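Can a two-arm cell do bench tidy-up yet? Looking for numbers, not demos

Shop automation > General discussion > 9 replies

railgauge
Friday, October 6, 2023

Splitting this off from the Nultholm thread, which had drifted into lawn mowers. The question I want answered is narrow. Can a machine in the low-cost bracket (two small arms, parallel grippers, wrist cameras) clear a workbench at the end of a shift? By clear I mean pick up the loose hand tools, put each one in its slot or bin, put rubbish in the rubbish, and leave alone whatever does not belong to either category.

I am not interested in folding towels. Folding towels has had plenty of attention. Bench clearing is a chore that every small shop pays somebody to do, and the objects are rigid, so it ought to be the easier case.

ovenmitt_b
Rigid does not mean easy. A hex key on a flat table is one of the worst objects I can think of. It is thin, it is reflective if bare, it has no flat to grip on except the one facing the table, and when the fingers close off center it rolls about its long axis and the short arm swings up. We logged 211 attempts at hex keys last winter with a foam mat underneath and the mat did more for the success rate than any change to the policy.

railgauge
What was the rate?

ovenmitt_b
With the mat, good enough that I stopped watching. Without it, bad enough that I did not keep the log. I know that is not the answer you asked for.

flux_and_rosin
I disagree with the premise that picking is the bottleneck. Our Tratar feeder picks all day. The failure is always in the decision. Is this screwdriver put away or in use? Is the can empty? A person checks a can by lifting it and does not notice having done so. The arm has to be told that weight is information, and then the servo current has to be clean enough to tell a full can from an empty one. On small hobby-grade joints the friction term swamps it.

pennyweight
That is a sensing problem with a known fix. Put a scale under the drop zone. Lift, set down, read, decide. Adds a few seconds per item. For an end-of-shift job the cycle time is close to irrelevant.

flux_and_rosin
Fine, and now every ambiguous object gets its own fixture. At some point you have built a room around the machine and the chore is being done by the room.

pennyweight
A dishwasher is also a box built around the chore. I have no objection to boxes.

railgauge
I am with pennyweight on that one. If the box costs less than the labor I will buy the box. My concern is the parallel tools. When people drop tools on a bench they end up lined up or overlapping, handles together. Finger thickness then matters more than stroke. Standard printed fingers on the Pludeck kit are too fat to get between two screwdriver handles lying side by side.

ovenmitt_b
You do not go between. You nudge. Closed fingers, push the outer tool sideways by one handle width, then open and pick. It took us 60 teleoperated episodes before the policy started nudging without being forced into it, and it still nudges when it has no need to. It will push a lone screwdriver across the table for a while before picking it up.

tikk_owner
Tikkanen user here, three years. Two remarks.

First, nudging is unsafe as a general habit. Utility knives are in every tool pile. If the blade is out and you are pushing things around with closed fingers, you will end up with the blade under something. We lock and bag knives before the machine is allowed near the bench, which means a person has already done part of the clearing.

Second, the table surface. Everyone tests on plain gray. Real benches have stains, scribbles, tape, old cutting marks. A printed cloth or patterned film is a decent proxy. If segmentation holds up on a busy pattern I will believe it on a bench.

railgauge
Agreed on the surface. Disagree on the knives. A retracted knife is a handle like any other, and whether it is retracted is visible from the wrist camera if the approach is low enough.

tikk_owner
Visible to you. I would want a false negative rate before I let it near a blade, and I have never seen one published for this.

flux_and_rosin
Seconded. Also nobody has mentioned the second arm. In every two-arm cell I have looked at, one arm does the work and the other mostly stays out of the way. For bench clearing I can see one real use, which is holding a bin steady or a lid open. Hinged compartment boxes are miserable with one hand.

ovenmitt_b
Handover too. The hex key that swings up can be regrasped by the other arm along the shaft. We got that working in up to 4 out of 10 tries, on a good day, with the long arm pointing at the receiver. Slower than putting it down and starting again.

pennyweight
For anyone joining late, this is the sort of layout under discussion: mixed hand tools close together, a can on its side, patterned surface, two arms on one rail.

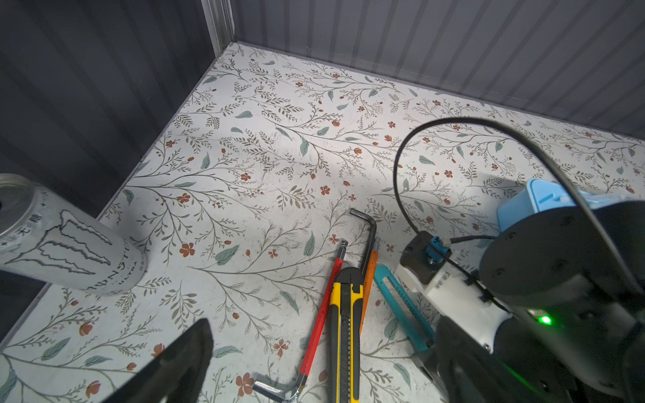
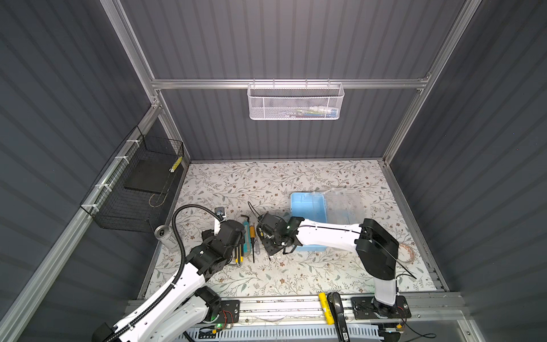 Wrist view first, fixed view second. Same cell in both.

railgauge
The first one is my point about finger width. Look at the gap between the knife and the red hex key, then look at the fingers.

tikk_owner
And the first one is my point about knives.

ovenmitt_b
I would start with the black hex key at the far end of the group, short arm first, and leave the knife until last. If anyone has a Pludeck with the narrow fingers, I would like to see results on the same mix before the end of November. Bare table, no mat. Please post the failures as well.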